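4.2 Closing the case

Packing advice tends to treat the suitcase as a box with a fixed volume, and much of the literature we reviewed follows suit. Toma and Laskowska go further and claim that hard shells "reward" careful folding. We doubt it. Their trials stopped once the last garmet was in, and the zipper was never scored. A case that holds everything but will not close is not packed in any sense a traveler would accept.

The Vinwood diaries are often cited against this view. Of the 451 entries, only 28 mention the zipper at all, and Coman reads that silence as proof that closing is easy. It may just as well mean that people do not write down small annoyances. The diary form had a box for contents and a box for weight. It had none for closing - an omission the authors do not discuss.

We also set aside the usual ranking of folding against rolling. The difference reported by Entili rests on 15 packers, all using soft bags, and a soft bag gives at the sides. With a ribbed hard shell the only give is at the seam, so any overfill ends up as strain on the zipper. Whether that strain is enough to matter on an ordinary trip remains open, and we are wary of anyone who says it is settled.

For these reasons we treat the seam, the slider and its pull as part of the packing task (Figure 6). A small ring pull takes a fingertip grip at best, and the slider must follow the rim along its whole length.

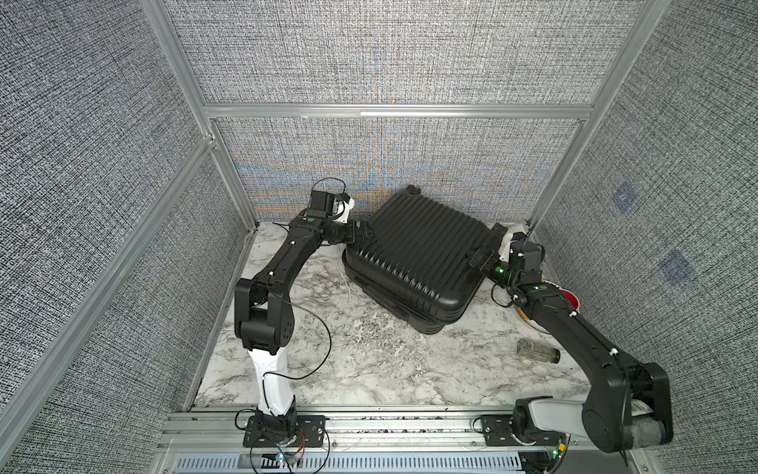
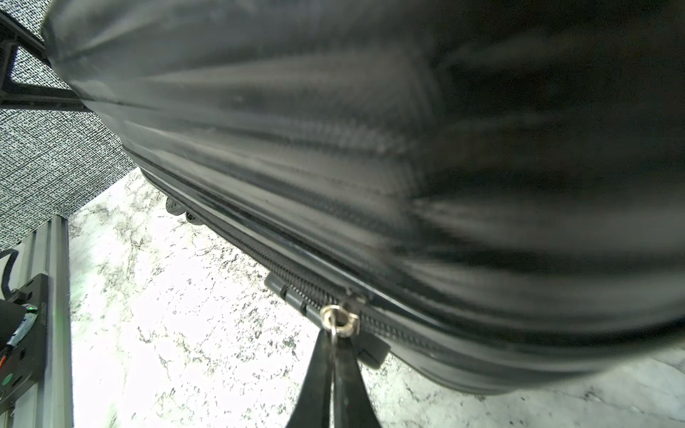

Figure 6. Black hard-shell suitcase: the ribbed face of the case lying flat, and the zipper with its silver slider and ring pull.

Does a hard shell hold less than a soft bag of the same stated volume?
The stated volume tells us very little either way. Makers measure it differently, and we found no study that compared the two with the zipper fully closed.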